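Marnow Table Clearing – Notes and Annotations

Version 6, maintained by Ifeoma Tamuno and Deok-su Han

What's in it

Marnow is a collection of annotated clips about clearing up after people have had a drink and a chat. Cups, tissues, napkins, stirrers, saucers, the lot! We started it because most tidying collections we looked at were full of dinner plates and sinks, and we wanted the small stuff that gets left on a white table at four in the afternoon. It's a humble subject and we love it.

There are 3,564 clips in this release, sorted into 36 table layouts. Each clip covers one action on one item: pick up, set down, stack, push aside, or drop in the bin. Clips run up to 30 seconds, and most are a lot shorter than that.

Folders

clips/ – the video files, grouped by layout
labels/ – one text file per clip, same name as the clip
layouts/ – a plan of each table as it was set at the start
notes/ – our running notes, typos included

The item names

We went back and forth on these for weeks. "Cup" covers anything you drink from that has no handle, and then there's a second field for the material. Paper cups got the most attention from us, as they behave so differently from mugs. They dent, they tip over if you brush past them, and the rim is the part you really don't want to touch if someone is still drinking. Every paper cup label says whether the cup is plain or printed, and whether it is upright, tilted or on its side.
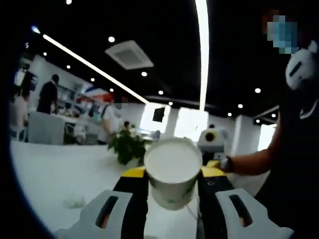

Should a crumpled tissue get the same label as a folded napkin?
Crumpled tissues have their own label, "tissue_crumpled", and folded napkins go under "napkin_folded", so you can train or test on either one alone. If you don't care about the difference, merge them with the map in labels/merge.txt.

Plants and other things that stay put

A potted plant is not clutter! Early on, one of our labelers marked every plant as an item to remove, and we had to go back through all of Olatunji (the first batch) to fix it. Plants, lamps and table signs are now marked "stay". An action that moves a "stay" item gets a flag in the label file, and those clips are worth a look if you're working on careful tidying – there's a surprising amount of leaf brushing in there.

Batches

Olatunji is the first batch, mostly round and curved white tables. Trilden came next, with darker tops and a lot more cups per table. Ekeo is the newest and our favorite: the tables are properly messy, with tissues tucked under saucers and cups stacked at silly angles.

Known problems

Glossy tabletops throw reflections, and a few labels in Trilden treat a reflected cup as a second cup. Deok-su is working through them layout by layout.

Full and empty are only labeled where the inside of the cup can be seen. Everywhere else the field says "unknown", so please don't read it as empty.

Layouts 30 and 36 use the same table. Keep them on the same side of your split.

Faces are pixelated throughout. Please leave them that way in anything you publish.

Changes in this version

Added the Ekeo batch. Renamed "trash" to "paper_waste" for used tissues and napkins. Fixed the stacking labels, where top and bottom cup had been swapped. Label files last rebuilt Sunday, July 7, 2019.

Corrections are very welcome. Send the clip name and the line you think is wrong, and Ifeoma will put it in the next rebuild.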